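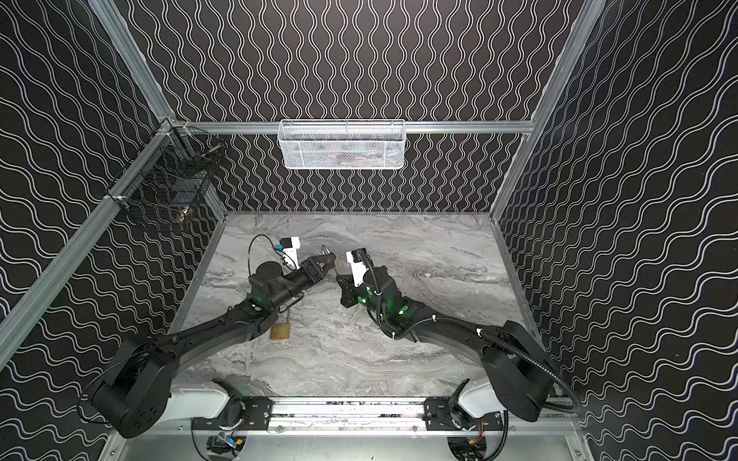

Kanyarat Jitpraphai wants to know why anyone needs 193 goes at a padlock when one good one would do. Fair question, Kanyarat. I asked it myself at go number two.

The short version: one good one teaches the model to open that padlock, at that angle, under that light, with me in that mood. Move the lock a thumb's width and it stabs the marble with great confidence.

So we do it again. And again. I drive the leader arms, the two in the enclosure copy me, and the whole lot gets written to disk under the project name Tindurer, which sounds like a brand of wood glue and wasn't my choice.

Target for the key task is 2695 episodes by the end of August. I have done the sums on that and then closed the spreadsheet.

People picture this job as programming. Most of my day is closer to operating the claw machine at the pub, except I'm paid, and the prize is a brass key I already had.

The key is a rotten thing to hold with parallel jaws, by the way. Flat, slippery, and it pivots. Grab it near the teeth and you've nothing left to put in the lock. Grab it by the very end of the bow and it droops like a wet chip.

My colour-coded notes on grip position run to 13 pages. The model will read none of them. It gets camera footage and joint angles and has to work out the rest, same as my apprentices used to.

Someone replied asking if we bin the failures. Some. A dropped key that I pick up and carry on with is gold, we keep that. A dropped key followed by me swearing and hitting the pedal goes in a folder called Luangrath, after the first bloke who filled it.

Ratio lately is nearly 11 keepers to every one for the Luangrath folder. It was much worse before I learned to stop holding my breath. Turns out (sorry) you can see breath-holding in the data. The wrists go all stiff and then lurch.

Yes, both arms have wrist cameras. Yes, on top of the wrists. No, I won't be moving them lower "for a better look at the jaws", because then every episode I've already recorded is from a different robot as far as the model's concerned, and I will have to go and live in the bush.

Same goes for the wavy panels. A visitor asked if we could swap them for something more cheerful. Mate, they're in every episode. They're family now.

Had a first go at training on the early batch. It brought the two grippers together beautifully and then held them there, a polite centimetre apart, for the rest of the run. I'd apparently taught it hesitation. You could recognise my style.

Fix for that is dull: fewer pauses from me while I line up the keyway. If I need to think, I think before I press record. I've put a sticky note on the monitor that says THINK FIRST, and it has been misread by everyone who visits as general advice.

The Tivomham crew reckon they can get the same result with a third of the episodes by faking the rest in simulation. Good luck to them. I've seen their simulated padlock and it opens if you look at it kindly.

Next up is the same task with the arms swapped, key in the right and lock in the left. I'm right-handed, so I expected that to be the easy way round. My left hand has been doing the key for weeks and now regards it as its own.

Kanyarat again: does the model ever get better at it than you? Not at this, not yet. It did beat me on Sisidis, the jar lid job, by a few seconds. I was told over lunch, in front of people.

Anyway, kettle's done. Resetting the lock and going again.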